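Sell us the timber the way it comes

My local hardware store closed its timber rack in November. The steel shelving that replaced it holds shrink-wrapped panels, pre-cut to four sizes, each with a barcode and a picture of a smiling couple. If you want a length that isn't one of the four, you buy the next one up and throw the rest away.

I have lived in Cliltham long enough to remember when there were two proper yards in town. Grumen was the larger. You walked in past the office, told whoever was at the saw what you were making, and came out with what you needed and not much else. The other was a shed run by Gertraud Wyss, who sold offcuts by weight and would not be hurried. Both are gone. The Grumen site is a car park, and the shed is still there with the roof half off.

The usual explanation is price, and I don't think it holds up. Last year I fitted out a pantry and kept every receipt. The bill for panels came to $1,427. I then rang a small mill 80 kilometres inland and asked what the same coverage would cost in rough-sawn boards, and the answer was a good deal less, delivery included. I would have had to plane them myself. Plenty of people can't do that, and I accept it. Plenty of others can, or have a neighbour who can, and they are being charged for a service they never asked for.

The second explanation is that customers want consistency. Some do. A builder putting up 151 identical cupboards in a block of flats has no use for character, and the panel trade serves him well. But most people who walk into a hardware store on the weekend are making one thing. One shelf, one bench, one lid for the old toy box. They can put up with a streak in the grain.

Zeeshan Warraich taught woodwork at the high school for 7 years, and he told me his students could no longer read a board. They didn't know which way it would cup or where it would split, as every piece they had ever handled came flat and sealed. He started each term by handing out odd bits of hardwood and telling them to look at the ends before they picked up a pencil. The school now buys kits. He has moved on to a job at El Fassi, the kitchen firm, where the boards arrive already cut.

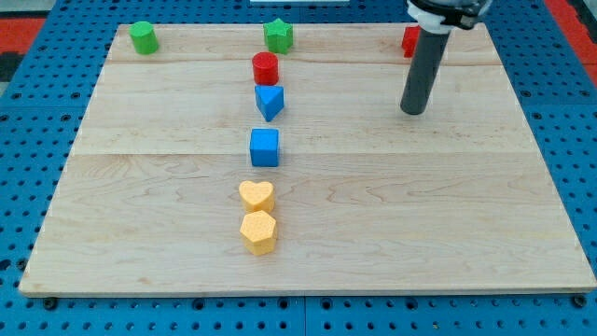
Maple planks side by side, streaks and swirls left in.

There is also the matter of waste. The council tip charges by the trailer load, and a fair share of what I see going into the timber bay is clean panel, the leftover third of something. Very little of it is reused. A yard with a saw would have kept that piece for the next person through the gate.

I am not asking for the old days back. The big stores have the floor space, the forklifts and the customers. What I would like is one rack of plain boards near the trade desk, sold by the metre, and someone on staff who is allowed to cut them. My store's manager told me he would put the idea to head office. I have asked him twice since, and he is still waiting to hear.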